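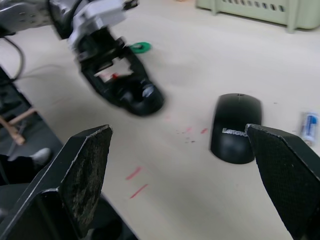
Iltonmont House, workplace safety walkround
Inspected by: Kazue Amano
Accompanied by: Nipon Nilsuwan (building keys, ladder, occasional objections)
Period: February
Areas covered: entrance and stairs, ground floor corridor, workrooms, kitchen, plant cupboard, rear yard
Areas not covered: roof (ice), Goodall's archive (locked, and Goodall have the key)

Marking: OK = satisfactory. ATT = needs attention before next walkround. NOW = needs doing before anyone goes home. N/A = does not apply, and please don't use it to mean "couldn't be bothered to look", as happened last time with the whole of section 6.

1. ENTRANCE AND STAIRS

1.1 Front door opens fully and closes by itself
ATT. Opens fully. Closes by itself if you define closing generously. It stops a hand's width short and waits for a gust. Closer arm wants adjusting, and Nipon has the right key for it somewhere.

1.2 Entrance mat flat, edges secure
NOW. Curled at the corner nearest the stairs. I tripped on it while writing down that it was curled. Taped on the spot. The tape is not a repair and will be marked ATT next time if it's still there.

1.3 Stair nosings fixed
OK. All firm, including the one that was loose in the autumn. Thank you to whoever screwed it down. They used brass screws, which was a nice touch.

1.4 Handrail secure along full length
OK. Sticky near the top landing. Cleaning matter, passed on.

1.5 Stair lighting
ATT. Works. The sensor on the middle landing has decided that anyone going down is less deserving of light than anyone going up. Please walk both ways when you test it.

2. FIRE SAFETY

2.1 Escape routes clear
ATT. Corridor clear except for the bicycle. I know whose bicycle it is, and they know I know. There is a rack in the yard with a roof over it, paid for out of the same budget that was once going to buy us a decent kettle.

2.2 Fire doors close onto the latch
Front workroom: OK
Back workroom: OK
Kitchen: NOW. Wedged open with a folded beer mat. Beer mat confiscated.
Plant cupboard: OK, though the "Keep Locked" sign was on a door that wasn't. Locked now.

2.3 Extinguishers in place, pins in, gauges in the green
OK throughout. The one outside the kitchen is back on its bracket after a spell as a doorstop. If a door needs a doorstop, see 2.2.

2.4 Alarm call point test
OK. Tested at 4 pm with warning. Point 159 on the panel now reports as "REAR LOBBY", where it used to come up as "SPARE", so anyone who has spent years telling the fire service that the fire is in Spare can stop.

2.5 Emergency lighting
ATT. Fitting over the rear exit goes dim well before the end of its test. Battery pack wanted. Trurnent have been asked for a price and have replied to say that they've received our request for a price.

2.6 Assembly point sign visible
OK. Visible again since the ivy was cut. Someone has drawn a face on the running man. He looks calmer for it. Leave it alone unless the insurer minds.

3. WORKROOMS

3.1 Floor coverings sound
OK in the front. ATT in the back, where two carpet tiles have crept apart by the radiator. They can be pushed back with a foot, but they come out again.

3.2 Walkways between tables wide enough
OK. Tape measure used, no arguments. The agreed gap is still kept all the way down the window side, which is a great improvement on the arrangement we had when everybody wanted the window.

3.3 Trailing leads
ATT. Extension lead run under the rug in the back room. A rug does not make a lead safe, it makes it warm. Lead to be rerouted along the skirting. Nipon says the clips are on order.

3.4 Socket outlets undamaged, no adaptors plugged into adaptors
NOW. One adaptor plugged into another adaptor plugged into an extension. Taken apart. Nothing in the building stopped working, so I would love to know what it was for.

3.5 Tables stable, fixings tight, no sharp edges or lifted surfaces
OK. Every table rocked by hand. One wobbled; packed under the short leg with a proper rubber shim in place of the sugar sachets. Tops sound. Some marks, see 3.6.

3.6 Surfaces clean and fit for use
ATT. Mostly a wipe-down job. Marker on a white top is not a hazard and I shouldn't really be recording it, but the form has a box and I've been brought up to fill in boxes. Try the whiteboard cleaner on a small patch first. Please do not try the kitchen scourer, as the person who scoured the reception counter will tell you if they ever own up. 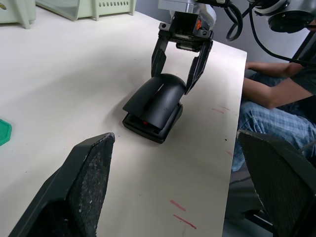

Item 3.6. White tabletop with pink-red marker streaks, some faint smudges and dark specks.

3.7 Chairs: castors, backs, gas lifts
ATT. One chair sinks. It does it slowly over a morning, so the sitter thinks the desk is getting taller. Labelled DO NOT USE. The last DO NOT USE label was found on a different chair, one that was perfectly good and had evidently been reserved by someone cunning.

3.8 Screens and mice positioned so people can work without reaching
OK, with advice given. Bring the mouse in close to you. Take a break when your shoulder asks for one. Leaflets are in the rack by the door, where they've been enjoying a quiet life.

3.9 Shelving fixed to wall and not overloaded
ATT. Fixed, yes. The maker's plate says up to 100 kg per bay and the top shelf of the end bay has been given the bound reports, the spare printer and somebody's box of tiles. The tiles are to go downstairs. The heaviest things go at the bottom, a rule I've now written on the shelf itself.

3.10 Ventilation and temperature
OK. Windows open and shut. The thermostat dispute is outside the scope of this inspection and I intend to keep it there.

4. KITCHEN

4.1 Kettle, toaster and microwave tested and labelled
ATT. Kettle and microwave in date. The toaster has no label at all. Nipon believes it came with the building. Unplugged until tested, and yes, I have had the emails.

4.2 Crumb tray emptied
NOW. Emptied by me, in gloves. I'd rather not describe it. If the toaster passes its test, whoever makes the most toast can have the tray as a standing duty.

4.3 Hot water temperature at tap, warning sign displayed
OK. Sign displayed and accurate. The hot is very hot.

4.4 Floor dry, mop available, wet floor sign available
ATT. Floor dry, mop available. Wet floor sign missing, then found in the yard propping up the bin lid. Returned.

4.5 First aid box stocked and in date
ATT. Plasters nearly gone, eyewash expired, and a full supply of triangular bandages, as in every first aid box I've ever opened. Restock list handed to the office. The blue plasters are for food work, please, however well they go with your jumper.

4.6 Fridge
There's no box for the fridge on this form. There should be.

5. PLANT CUPBOARD AND METERS

5.1 Clear space in front of the distribution board
OK. The artificial tree has been moved. It's now in front of the gas meter, see 5.2.

5.2 Clear access to gas meter and shut-off
NOW. Moved the tree. It has a bag and a label with a name on it, and it lives in the loft. It took both of us, and we were both still finding green bits of it on our sleeves at the end of section 6.

5.3 Boiler service record present
OK. Hatance boiler, service sheet in the plastic wallet on the door, signed. I could even read the signature.

5.4 Water meter reading taken
Reading 570. Entered in the book. No drip at the stopcock.

5.5 Cleaning products stored upright, labelled, locked away
ATT. One spray bottle labelled "blue". It is indeed blue. That does not satisfy the regulations. Emptied, rinsed and binned.

6. REAR YARD

6.1 Paving even
ATT. Slab by the drain rocks and spits water up the ankle after rain. Goodall, as landlord, were told in writing last year and have kindly agreed that it rocks.

6.2 Bins closed and away from the wall
ATT. Closed now that they're not using our sign. Too near the wall by a stride or so. They were pulled out while we were there, and I expect them to have drifted back by the time this is typed up.

6.3 Gate opens from inside without a key
OK. Bolt greased. Do lift the gate slightly as you pull, it's the only way it has ever worked.

6.4 Outside light
OK. On at dusk, off at dawn, and bright enough to annoy the neighbours only a little.

6.5 Grit bin stocked
ATT. Half full, with a frozen crust on top. Scoop missing. If you borrowed the scoop for a compost heap, bring it back and we'll say no more.

ACTIONS

Closer on front door, landing sensor, carpet tiles: Nipon
Battery pack over rear exit: Trurnent, once they've priced it. I'll chase
Lead clips: on order
Toaster test: with the next round of portable appliance checks
First aid restock: office
Tabletop clean: anyone with a cloth and ten spare minutes
Slab: Goodall
Bicycle: you know who you are

COMMENTS RETURNED AFTER CIRCULATION

N.N.: The clips have arrived. They're the wrong size. Sending them back.

K.A.: Noted. The lead is to stay out from under the rug in the meantime.

N.N.: Front door now shuts. It shuts very hard. Will have another go with the key.

K.A.: Someone asks whether the toaster can be used "carefully" until the test. It can't.

N.N.: Scoop is back. It was left on my desk, with soil on it.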